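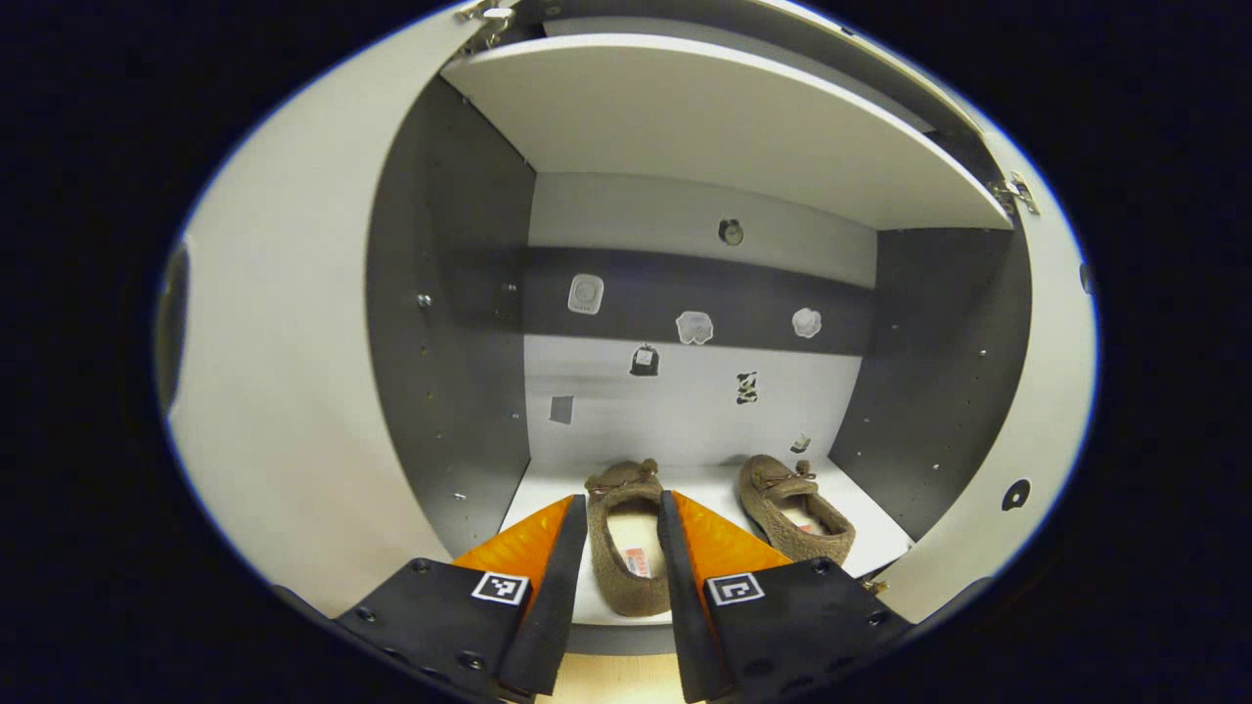 Druvosance, March 4, 2021

The slipper task is now the one I trust most for telling me whether a change to the training data has done any good. A pair of slippers in a cupboard sounds easy, but they are soft, they have a front and a back, and there are two of them, so the policy has to pick one and stick with it.

I record everything with the hand-held gripper and train on that, with no robot involved until the test. Up to last month I had 100 demonstrations, all in the same cabinet, all with a bare back wall. The policy did well there and badly anywhere else. Timo Weidemann suggested that it might be using the plain wall to judge how far in it was, and that I should give it more to look at and make it less dependent on any of it.

So the back wall now has stickers on it, a couple of them flower-shaped, one with a sort of cow pattern. I move them between recordings. The slippers move too. Sometimes one is lined up between the fingers with its toe towards the back, and the other lies at an angle, a bit further in. Those are the awkward ones, as the right finger has to get past the second slipper without shoving it.

I recorded 50 new demonstrations this way and trained two policies for the same number of steps. One used 50 of the old set, the other used the 50 new ones. Then I ran both in the cupboard at Firkoro, which neither had seen. The old-data policy managed 7 picks before I stopped the session. The new one managed more than twice that over the same number of tries, and most of its failures were late ones, where it got to the heel and closed too early.

I don't want to claim too much. It is one object and one new cupboard. I also changed the stickers and the slipper positions together, so I can't say which of them helped. Timo thinks it was the positions. The next batch will keep the stickers fixed and vary the slippers only, and after that the other way round.

The markers on the fingers are still the same ones and I have had no trouble with the gripper width readings. Total recordings across all tasks stand at 366. I'll put the slipper ones up once I have been through them and thrown out the bad starts.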